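**Kaltum two-arm bench station: product notes, revised May 18, 2018**

The Kaltum station is a pair of arms on a shared base, set at the long side of a table. It is sold for light sorting, packing and tidying work. Buyers ask whether it can do chores yet. The short answer is some of them, slowly, with a person nearby.

Rigid items with flat sides are the station's best case. A lidded plastic box can be approached from both ends, squared up and moved with two fingers per arm.

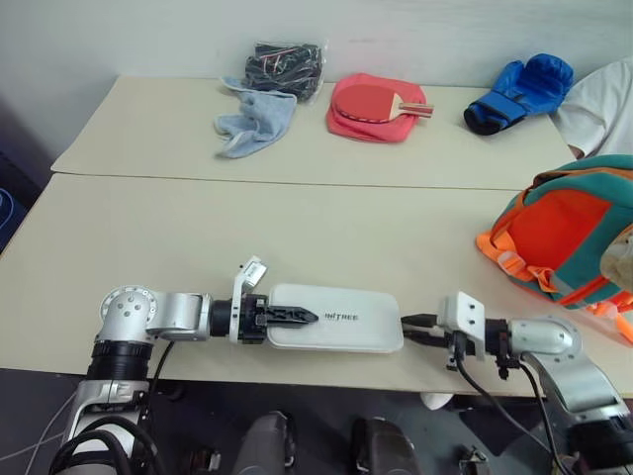

Soft goods remain the weak point. Cloth, bags with loose straps and anything that folds under its own weight will need more attempts, and the software gives up after 7 failed grasps on the same item. Mariann Veres ran the packing trials at our Skoltora workshop and logged 3,378 grasps. Boxes and hard sports gear gave few faults. Backpacks gave most of them.

## Grippers

- Two fingers per gripper, parallel motion
- Tapered tips, ribbed pads on the inner faces
- Maximum opening: 140 mm
- Pads are replaced as a set; order code on the parts list

Set the approach height before the first run. Fingers should stop short of the table with the jaws open, then close on the item from there. A tip that drags on the surface will trip the force limit and pause both arms. 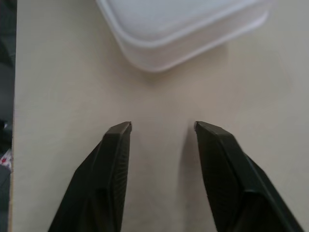

Pale tables and pale boxes are a known problem for the vision software, which finds edges by contrast. Even overhead light helps. Side light helps more when the lid and the tabletop are close in color. Barnabás Juhász has a calibration sheet for light surfaces, sent on request.

## What it will not do

- Fold laundry to a usable standard
- Zip or buckle a bag
- Pick up items that have fallen to the floor
- Work unattended in a home

Shop-floor use is further along. Kitting and box transfer can run for a full shift if the parts arrive in the same place each time. For household work we quote the station as a research unit only, with a warranty of 2 years on the arms and none on finger pads.

The next software release is planned for July and covers bag handles. Send questions on mounting and cabling to Edit Sárközi, and orders to Nele Wegener.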